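Lirneteck Service Desk
Ticket 1939: Sorting cell stops with gripper force fault over basket row
Site: Udby
Opened by: Olga Moreira
Assigned to: Lurdes Henriques
Priority: 2
Status: Closed, with one follow-up item

Problem as reported

On 9 January 2024 the arm in the Udby sorting cell stopped during a placing run and reported a gripper force fault. The operator cleared the fault and restarted the run. The same fault returned at the next placement into the basket marked with an oval. Placements into the basket marked with a triangle were completed without a fault. The operator pressed the stop button and the cell was taken out of use pending review. There were no injuries.
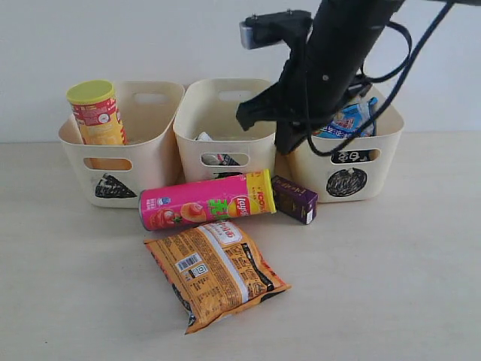
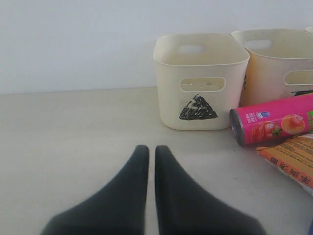

Bedau sorting cell, Udby. First picture: arm at the basket marked with an oval. Second picture: wrist camera view, with the triangle basket ahead of the fingers.

Equipment

Arm controller: Mota, standard configuration
Gripper: two-finger, parallel
Task program: Bedau sorting, basket placement routine
Last scheduled service: completed by site staff, no open items

Log

Entry 1, O. Moreira
The cell is locked out and the key is held at the shift desk. Please advise whether the baskets and packages may be cleared from the table. The morning shift has asked to use the table for manual sorting.

Entry 2, L. Henriques
Please leave all items in position until the controller log has been exported. Manual sorting may proceed at another table. Please also confirm whether any change was made to the task program or to the basket positions before the run.

Entry 3, O. Moreira
Log exported and attached. No program change was made on site. The baskets were taken off the table for cleaning before the run and put back by hand. No fixture or tape line is used to locate them.

Entry 4, L. Henriques
The log shows contact on the lower finger during the descent, before the release command. The force limit was set to 50 newtons and the controller stopped the arm when that value was passed. The stop function therefore worked as designed. The limit must not be raised in order to clear this fault.

The placement routine uses stored positions for the basket centers. It does not check the rim height or the location of the basket before it moves down. Please measure the position of each basket against the stored values and report the difference.

Entry 5, O. Moreira
Measurements taken with the arm powered down. The triangle basket is within tolerance. The oval basket is 4 centimeters from its stored position, toward the wall. Both gripper fingers were inspected for cracks and play at the mounting screws. No damage was found. The cable loop at the upper arm was also checked and does not pull at full reach.

Entry 6, L. Henriques
The measured difference is large enough to bring the finger down on the rim. Please return the basket to its stored position, run the routine at reduced speed with no item in the gripper, and then repeat with one item per basket. Keep one person at the stop button throughout.

Entry 7, O. Moreira
Completed as instructed. No fault was recorded in either run. The cell was returned to normal speed under supervision and released to the shift.

Cause

Basket out of position after cleaning. The placement routine had no check that would detect this before the descent.

Corrective action

The basket positions are to be marked on the tabletop. Shift staff must compare the baskets with the marks before each run and initial the start sheet. A fault of this type may be cleared once only. If it returns, the cell is to be locked out and the service desk informed before any further restart.

Follow-up

A position check using the wrist camera has been requested for the March release of the placement routine. Owner: L. Henriques. The start sheet entry remains mandatory until that release has been installed and tested at Udby.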